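Progress report, second period
Project: Repair and lending room, Plakell
Prepared for the Rilora small grants desk

This report covers the work from January until the end of April. The first report described the rent agreement and the painting of the room, so I do not repeat it.

## Lending

The room is now open on two afternoons each week and one morning. In this period we made 1,894 loans. The most wanted things are still the sewing machines, the carpet cleaner and the folding tables. In March the carpet cleaner was reserved for every opening, and some families had to wait until April. We would like to buy a second one, but I did not put it in the present budget.

Late returns are fewer than in winter. We began to send a short reminder by text message on the evening before, and this has helped more than the small fine, which many people did not know existed.

## Repairs

The repair evening had a slow start. In January we had few visitors, mostly with lamps. After the notice in the Grewal housing newsletter, more people came, and now we must sometimes ask them to leave the item and come back. Electric kettles remain a problem, as the spare parts cost nearly the same as a new kettle. We have stopped accepting them for the moment.

## Money

Spending in the period was $3,482. The largest part was the new shelving from Flornuvitz, which arrived seven weeks late and with one wrong bracket. They replaced the bracket without charge. The line for electricity is higher than planned, and I ask for permission to move money to it from the printing line, where we have spent almost nothing.

## Storage and small items

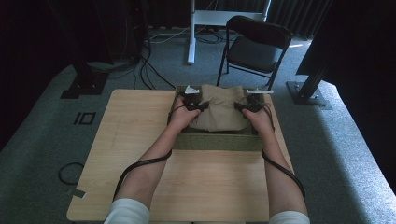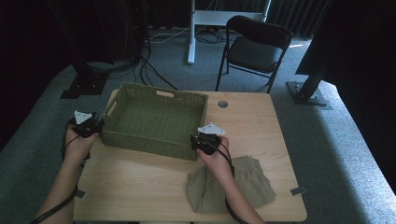
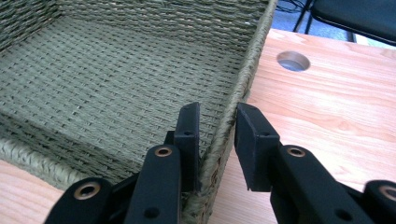 Small parts are the weak point of our lending. A sewing machine comes back, but the foot pedal or the bobbin case is missing, and we find this only when the next person opens the cover. From May each machine will be given out together with its own container, and a list of contents will be tied to it. For the model we have chosen an open woven basket in olive green, with a handle opening in the short side, so a person can see from above if something is absent. The price is acceptable if we order enough for all machines at one time. The lists are already written for the sewing machines, and the lists for the drills should be ready in June.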